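Filed under: Short Fiction, Work

The Folding Standard

The binder came from Trasau in December, and by the second week Yi-chun Chang had stopped believing in most of it.

It was called the Plimlow Rules for Handheld Demonstration, and it ran to 600 numbered clauses. Clause one said the operator shall be rested. Clause two said the operator shall be unhurried. Then came the quotas.

"Who wrote this?" she asked.

"People who know," said Severin Stöckli. He had driven out from Jondent to see that the rules were being followed, and he had a clipboard for it.

"Have they ever folded pants?"

He looked at the clipboard. The clipboard didn't say.

She sat back down by the blanket and picked up the grippers. Clause 41 wanted both tips in view before any contact with cloth. Fine, she could see the sense in that. Clause 42 wanted the cloth "presented in a neutral state," and she had asked twice what a neutral state was for a pair of black pants and been told to use judgment. If they wanted judgment, why send a binder?
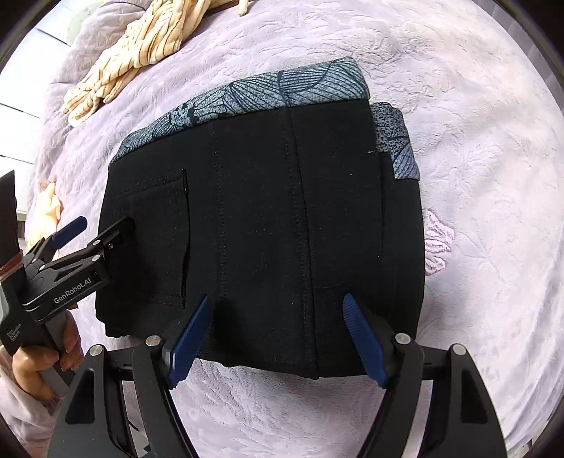 What should an operator do when a fold goes wrong partway through? Stop, open the grippers, mark the attempt as failed, and start again from a fresh layout, keeping the failed one on record.

That was clause 88, and it was the one she respected. It was also the one Stöckli wanted to talk about.

"You have a lot of failures," he said.

"I have the failures I had."

"Tseng's house has almost none."

"Then Tseng's house is throwing them out."

He wrote something down. She had worked in a hotel laundry for years, and she knew what a perfect sheet of numbers meant. It meant somebody had filled it in at lunch. A machine that learned from Tseng's folds would never see a hem slip, and the first time one slipped it would keep right on folding air.

"The target is 700 a month," he said. "Good ones."

"Does it say good ones?"

He turned pages for a while. The heater ticked. He found the clause, read it, and read it again with his finger under the line.

"It says attempts," he said.

"Okay."

"They may have meant good ones."

"They may have. Write and ask them."

He said he would. She doubted it, and she doubted they'd answer if he did. She took hold of the hem and brought it up toward the waist, and on the left side it got away from her.

She opened the grippers and marked it failed. Stöckli watched her do it. He didn't write anything down.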